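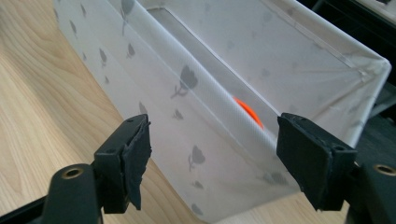

Ursu sofa bed: progress report to Evden

Prepared by Pieter Dekker, Hostwood
2025-05-28

Where we are

The Ursu is now a sofa bed. In our last report it was a sofa, and separately, with some effort and a second person, a bed. It now goes from the first to the second without tools, and returns in the morning, which testers tell us is the part they care about. We are behind on the cover, level on the frame and ahead on the packaging, an order of achievement we would not have chosen.

For anyone at Evden who has picked up this file since November: the grant is for a sofa bed that comes apart flat, goes up an ordinary flight of stairs in a rental block, and can be repaired by its owner. It has to be comfortable to sit on. We put that last requirement in the application ourselves and have regretted it at intervals.

The frame

We have built three prototypes. The first was in pine and was meant to be ugly, and we met that target early. It taught us that the front rail was taking nearly all the load when somebody sat down heavily on one corner, as people do at the end of a working day. The rail bowed, the legs splayed, and the whole thing took on the stance of a newborn calf.

The second moved the load back to a centre beam and used Tasmanian oak throughout. It was stiff, quiet and good looking, and it weighed about the same as the removalist. We carried it up the back stairs of the workshop as a trial. It is still up there. It makes a very pleasant reading spot.

The third is the one we propose to take forward. It keeps the centre beam in oak and uses plywood for the seat deck and the arms, where the oak was mostly contributing to our physio bills. The arms hook over the side rails and lock under the weight of the back. There are no bolts in the main frame at all. The legs still screw in, and we have stopped fighting this.

The centimetre

You will recall from our phone call that there was a problem with the width. This section sets it out properly, as requested.

The slat sets come from Floltano and were ordered at 165 cm, the figure on the drawing. The drawing was correct on the day it was sent. Some time later the side rails were moved outward by half a centimetre each to clear the hook plates, and the rails were then cut for a 166 cm opening. The drawing was updated in the office. The copy pinned above the bench, which is the copy everybody uses, was not.

A gap of one centimetre does not sound like much. Spread across a set of slats it is enough for the lot to walk steadily to the left whenever the occupant rolls over, until the right-hand ends lose interest in the rail. We discovered this by having someone sleep on it. He was not hurt, and has been good about it.

Floltano behaved well. They supplied what we asked for and they were entitled to say so, which they did only once. They have sent a moulded end cap that takes up the difference and also stops the slats squeaking, a complaint we had been planning to deal with next quarter. We have adopted the cap for all sets, so the finished Ursu will owe part of its silence to a clerical error.

What has changed in our own practice:

Drawings are now printed with a revision letter in the corner, large enough to be read by a person holding a saw.

The bench copy is taken down and thrown out when a new one goes up. It sounds obvious written down. It was not being done.

Anything bought in is measured against the cut part before the rest of the order is released.

Cushions and filling

The seat cushions have gone through two versions. The first used a single block of firm foam, chosen for its behaviour as a mattress. As a mattress it was excellent. As a sofa it was like waiting for a bus. Testers perched on the front of it with their hands on their knees and asked politely when the real cushions were arriving.

The current version has the same firm core with a softer layer on one face and a thinner wrap on the other. Sofa side up by day, bed side up by night. The cushions are flipped in the same movement that folds the back down, so there is nothing to remember, although one tester remembered it anyway and turned them all back over again. We have added a small tab in a contrasting colour to the sofa side. If the tab is under you, you are in bed.

We looked at feather wraps and decided against them. They feel lovely for a fortnight and then need plumping, and our intended customer has told us in several ways that they do not plump.

The cover

This is where we are late. The plan called for a removable cover in a wool blend, machine washable, with no zips along the front edge. We have the wool blend. We have it in a dark green that has been admired by everyone who has come through the workshop, including the man who services the extractor fan. It is washable in the sense that it can be washed. Getting it back on the cushion afterwards is another matter, and after the second trial wash it would have fitted a smaller sofa very nicely.

The mill has offered a pre-shrunk version of the same cloth. The hand is slightly flatter and the green a touch greyer, though you would want both pieces side by side to be sure. We are waiting on a sample length. Should it hold its size, we lose no more than the time already lost. Should it fail, we will move to the cotton and linen cloth named as the fallback in the application, which washes without complaint and creases like a politician's shirt.

The pattern has also been redrawn. The front edge is now clear of zips, and the opening runs along the back and partway down one side. The arms have loose sleeves that tuck under the deck. A reasonably patient adult can strip the whole sofa during the evening news. An impatient one can as well, but we would rather they didn't do it to the sample.

Packaging

The packaging is ahead of schedule. It is all cardboard, the corner blocks fold from the same sheet as the carton, and the hardware sits in a tray that is difficult to lose. We have had more compliments on the box than on anything inside it. A trial pack went by ordinary courier to Launceston and home again and came back with a boot print on it and no damage to the contents.

The instructions are less advanced. The present draft was written by me and assumes a reader who has already assembled one. A fresh version is being prepared by somebody who hasn't.

Home trials

Trial units have been placed with renters in flats around the inner suburbs, with written permission and a phone number to ring if it all went wrong. The phone rang less than we feared. Most of the feedback concerned the slats, now dealt with above, and the height of the seat. Taller testers found it low. Shorter testers found it perfect and were suspicious of being asked. We intend to offer a longer leg as an option, which is the one advantage of legs that screw in.

A tester's cat has been using the underside of the deck as a hammock. We have made the dust cloth tougher. We could not find a way to make it less attractive.

Money

Spending on timber and foam is under the line. Spending on fabric is over it, for reasons that will be clear from the green cloth. The two come close to cancelling out and we are not asking to move anything between headings. The second payment from Evden was received and has gone where the schedule says. Receipts are in the attached folder, including the one that went through the wash with the cover trial and has been flattened as well as we could manage.

Before the next report

Confirm the cloth, one way or the other, and cut a full set of covers.

Run the third frame through the load test again with the end caps in place, at the width it is now agreed to be.

Finish the instructions and try them on someone with no interest in furniture.

Settle the longer leg with the turner.

Get the second prototype down the stairs. This is not a funded activity and we mention it only in case you visit, in which case you would be welcome to take an end.

Pieter Dekker
Hostwood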